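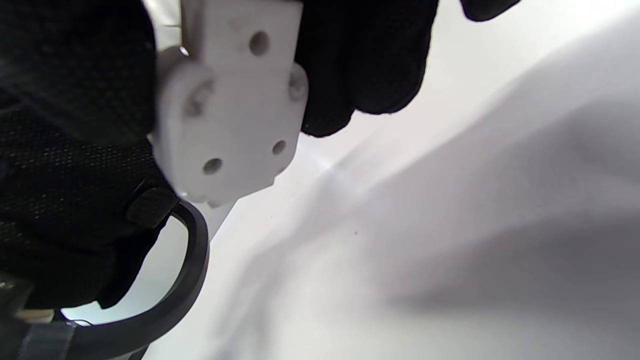
Can we finish the equipment purchase inside the approved budget?
Most likely we can, if the second gripper set is ordered before November and the spare parts are made in our own workshop.

Progress report, equipment line of the Tremudmont project
Prepared by Leandro Olmedo
Sep 4, 2018

1. What was done in this period

We asked two suppliers for a complete offer: Jevmont and Gonard. Both offers include the arm, the controller, one gripper and installation. Jevmont is cheaper for the arm, but it charges the training separately. Gonard includes two days of training and a longer guarantee on the cables. After comparing them line by line I recommend Gonard, and the draft order is attached to this report for your signature.

The hand-held grippers were not bought. We make the white plastic parts on our own printer, and only the screws, the gloves and the cables come from outside. A part like the present white block, with its round holes and a raised boss on each side, takes one night to print. The first version had the holes too near to the edge and two pieces broke there. In the present version the plate is wider and its corners are rounded. We have had no breakage with it so far, but I would like to see one more month of use before I call it final.

2. Spending

The small parts budget was 4000 dollars for the whole year. Until now we used 3000 dollars of it. The biggest portion went for the printer repair in spring, which was not planned. Gloves cost us 212 dollars, more than I expected, as we changed to a thinner knitted type. The operators asked for it. With the old gloves they could not feel well if a part was seated.

Nothing was spent yet from the line for the arm. The money stays reserved until the order is signed.

3. Delays

The delivery time of the controller is now 66 days, according to the last message from Gonard. In the first offer it was shorter. This means that the installation cannot start before November even if we order immediately. I asked Van Acker, who does our electrical work, to keep a place for us in that month, and they agreed without a deposit. If we move the date again they will ask for one.

The floor plate is also not decided. The landlord wants a drawing with the load, and I can only make this drawing after we choose the arm. So the signature of the order is blocking two things – the floor plate and the electrical work.

4. Requests to you

Please confirm the choice of supplier. Please confirm also that the remaining money for small parts can be used for printing material and for a second set of cables. The cables are the weak point. They bend in a narrow loop close to the hand, and I do not want to stop the work for one week because of a cheap component.

I would also like to move the training to the week after installation. Gonard proposed to do it before, at their place, but then our people would learn on a different model – I do not see much use in this.

5. Next period

Drawing of the floor plate, order of the second cable set, and a revised calendar with the dates of Van Acker. The price for yearly maintenance is still missing from the Gonard offer. I wrote to them twice and will send the figure when I have it.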